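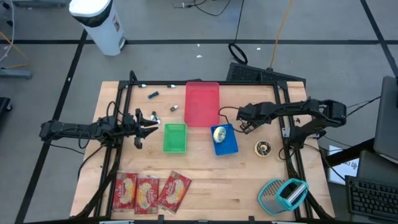 Community network (rural internet access)

A community network is a telecommunications network that is built, run and paid for, in whole or in part, by the people who use it. Such networks are most common in rural areas where commercial operators have judged the number of likely customers too small to justify the cost of building. They are usually wireless, and they range in size from a few linked houses to systems covering several districts.

The term is used loosely. Some writers apply it only to networks owned outright by a cooperative or village association. Others include networks set up by a local council or school and later opened to the public. This article uses the wider sense.

Background

Rural areas are expensive to connect for several reasons. Homes are spread out, so each mile of cable serves fewer customers. Towers need power, and where the electric grid is weak the operator has to supply batteries, solar panels or diesel generators. Roads may be impassable for part of the year, which makes repairs slow. Average incomes are also lower than in cities, so the monthly fee that a household can pay often doesn't cover the running costs of a conventional network.

Governments have tried to close this gap with universal service funds, paid for by a small levy on operators' revenue. Results have varied widely. In some countries the money has been spent on towers and school connections, while in others much of it has sat unused for years. Community networks grew up partly in response to these delays.

Technology

Most community networks have two parts. The first is the backhaul, the link that joins the network to the wider internet. It may be a fiber line bought from a wholesale carrier, a long-distance radio link to the nearest town, or a satellite terminal. The second is the access layer, which carries the signal to homes, shops and clinics.

The access layer is normally built with inexpensive Wi-Fi equipment running in license-free bands. Routers are placed on rooftops, water tanks or poles. In a mesh design each router passes traffic on to its neighbors, so that a house out of sight of the main mast can still be reached through others in between. In a star design, every house connects straight to a central point. Mesh systems are easier to extend but lose speed with each hop. Star systems are faster, though they depend on a clear line of sight.

Other methods are in use as well. Unused television channels, known as TV white space, carry signals farther and pass through trees better than Wi-Fi, but the equipment costs more and the rules differ from country to country. A small number of groups run their own mobile phone service using low-power base stations. This requires a spectrum license or an agreement with a license holder.

Local content servers are a common addition. A small computer stores textbooks, health leaflets, software updates and recorded lessons, and users can open these without drawing on the backhaul.
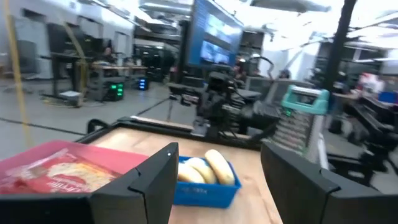
Small tabletop setup with a packaged flatbread on a red tray.

Ownership and funding

Cooperatives are the most frequent legal form. Members buy a share, elect a board and pay a monthly fee. In the anchor tenant model, a school, clinic or local business takes a large connection at full price, and this income holds down the fee for households. A third approach is the voucher model, under which users buy access by the hour or by the megabyte from a shop.

Start-up costs are usually met by grants. Running costs are harder to fund, and a large share of failed networks closed in the years after the first grant ended. Batteries are a particular problem. They are often the most expensive part to replace, and many early budgets left them out.

Case: the Gbeho network

The Gbeho network began as a link between a secondary school and a clinic on opposite sides of a valley. It was planned by Yaw Bawa, a radio technician who had earlier installed dispatch equipment for bus companies. The first mast was put up in December, after the rains, and carried 3 routers. The network was opened to households on 06/03/2018.

In its first year Gbeho signed up 155 households. Backhaul was bought from Wiltalex, a wholesale carrier with a fiber line along the main road. The contract set a fixed monthly price with no limit on data, an unusual arrangement for a buyer of that size. By the end of the third year the number of connected households had reached 411, and a second link had been added through the village of Sellen to relieve evening congestion.

Billing was first handled in a paper ledger. It was later moved to Brumico, a prepaid account system that lets users top up by text message. The change cut late payments, but it drew complaints from older members who had preferred to pay in person. The ledger was kept open for them at the school office.

Technical work is done by local people trained on the job. Bawa's training course lasts 20 days and covers climbing safety, cable making, battery care and basic fault finding. Trainees are paid a daily allowance. Several have since taken jobs with commercial installers in larger towns, and the network now runs the course every year to replace them.

Regulation

Legal treatment differs from one country to the next. Some regulators exempt small nonprofit networks from licensing or charge a token fee. Others make no distinction between a village network and a national operator, so that the same paperwork and fees apply to both. Import duty on radio equipment can also add a good deal to the cost of building.

Spectrum is a second issue. License-free bands are open to anyone, but limits on transmit power were mostly written with indoor use in mind – they can rule out the long links that rural networks need. Several countries have raised the limits for fixed outdoor links outside cities.

Criticism

Critics argue that community networks offer slower and less reliable service than commercial ones, and that their existence can give governments a reason to put off larger investment. Dependence on one or two skilled people is another frequent concern. Supporters answer that the usual alternative in these areas is no service at all, and that a working network shows commercial operators that demand exists. In some districts an operator has moved in after a community network was set up, and the two have either competed or shared masts.

See also

Digital divide
Mesh networking
Telecenter
TV white space
Universal service fund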